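# Storing Rice, Flour and Dried Beans at Home

**Household Guidance Sheet, Talpur Consumer Office**
Updated 2022-06-27

Many households in the district have begun buying grain in larger quantities as retail prices have climbed. A large sack usually costs less per pound than a small bag, but the saving is lost if part of the sack spoils or becomes infested. The following guidance is intended for homes and small shared kitchens. It does not apply to licensed retailers, who should consult the storage rules attached to their trading permit.

## Before you buy

Check the sack before paying for it. The seams should be intact, and there should be no staining, fine dust or webbing along the stitching. A sack that has been restitched by hand should be opened in the shop or left there. Rice that smells sour, musty or of fuel should be refused.

Buy only what the household will finish in a reasonable time. White rice keeps well for a year or longer in dry conditions. Brown rice contains more oil and should be used within a few months unless it is refrigerated. Whole-wheat flour behaves in much the same way as brown rice. White flour keeps longer, and dried beans keep longer still, although old beans take more time to soften and may never cook evenly.

Shoppers should compare the price per pound and not the price per bag. Retailers are required to show the net weight on prepacked goods. Where grain is sold loose, the scale should read zero before the scoop is emptied onto it, and the display should face the customer.

## Preparing containers

Rice and flour should be moved out of paper, cloth or woven sacks on the day they are brought home. Suitable containers include glass jars with a rubber seal, metal tins with tight lids, and plastic buckets marked as safe for food. Buckets that previously held paint, detergent or garden products must not be used, however well they have been washed.

Wash each container in hot soapy water, rinse it, and allow it to dry fully with the lid off. Moisture left in the threads of a lid is a common source of mold. Leave the container open overnight if the weather is humid.

Two smaller containers are preferable to one large one. One is kept in the kitchen for daily use while the second stays closed, so that most of the supply is not exposed to air and insects each time a meal is prepared.

Label every container with the contents and the date of filling. Masking tape and a permanent marker are sufficient. Do not top up a container that still holds old grain. Finish the old grain first, wash the container, and then refill it. 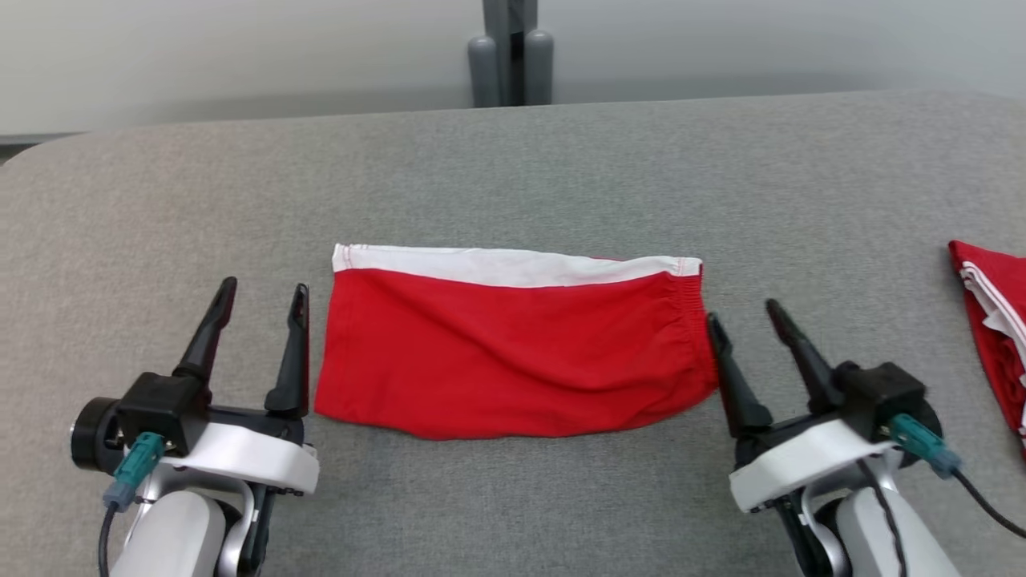
## Where to keep the containers

Choose a cool, dark cupboard away from the stove, the water heater and any window that receives afternoon sun. Containers should stand on a shelf or rack at least 5 inches above the floor, with a small gap between them and the wall. Floors and outside walls draw damp, particularly during the July rains, and the gap makes it easier to see signs of mice.

Grain takes up odors readily. It should not share a closed cupboard with onions, soap, mothballs or kerosene.

Households with freezer space may place newly bought rice or flour in a sealed bag in the freezer for 5 days before transferring it to the cupboard. This kills most insect eggs. Let the bag return to room temperature before opening it, or condensation will form on the grain.

## Dealing with insects

Small brown beetles with a narrow snout are weevils. Small gray or tan moths, or fine threads across the surface of the flour, indicate pantry moths. Neither carries disease, and rice with a few weevils may still be eaten once it has been sorted and rinsed. Flour with moths or webbing should be thrown out in a tied bag and taken to the outside bin the same day.

When one container is affected, inspect everything in the cupboard, including spices, pet food, dried fruit and tea. Vacuum the shelf edges and the screw holes, wipe all surfaces with warm soapy water, and dry them. Insecticide spray must not be used in a cupboard where food is kept.

Bay leaves, dried chilies and cloves are often placed in rice to discourage insects. They do no harm, and some families report good results, but they are no substitute for a tight lid.

## Grain that should be discarded

Any grain that shows green, black or pink patches must be thrown away, as must grain that has been in contact with floodwater or sewage. Washing and cooking do not make moldy grain safe. Rodent droppings in a container mean that the entire contents should be discarded and the container scrubbed with diluted bleach before it is used again.

Damp rice without visible mold may sometimes be saved if it is noticed within a few hours. Spread it thinly on clean trays in moving air, turn it often, and cook it the same day.

## Cooked rice

Cooked rice requires more care than dry rice. It should be cooled quickly in a shallow dish and refrigerated within 2 hours of cooking. A deep pot left on the counter overnight is not safe, even if the rice is reheated thoroughly in the morning. Refrigerated rice should be eaten within 2 days and reheated once only, until it is steaming throughout.

## Reporting short weight or unfit goods

Residents who find that a bag weighs less than the amount marked on it, or that sealed grain was infested or moldy when first opened, may report the matter to this office. Keep the receipt, the original bag and, where possible, a sample of the contents in a closed jar. Reports should be made within 8 days of purchase and may be submitted in person or by mail.

Complaints concerning weights and scales are handled by Khrystyna Sydorenko. Complaints concerning the condition of food are handled by Tahira Baloch. Printed copies of this sheet are available at the front desk, and groups wishing to reproduce it may do so without charge provided the text is not altered.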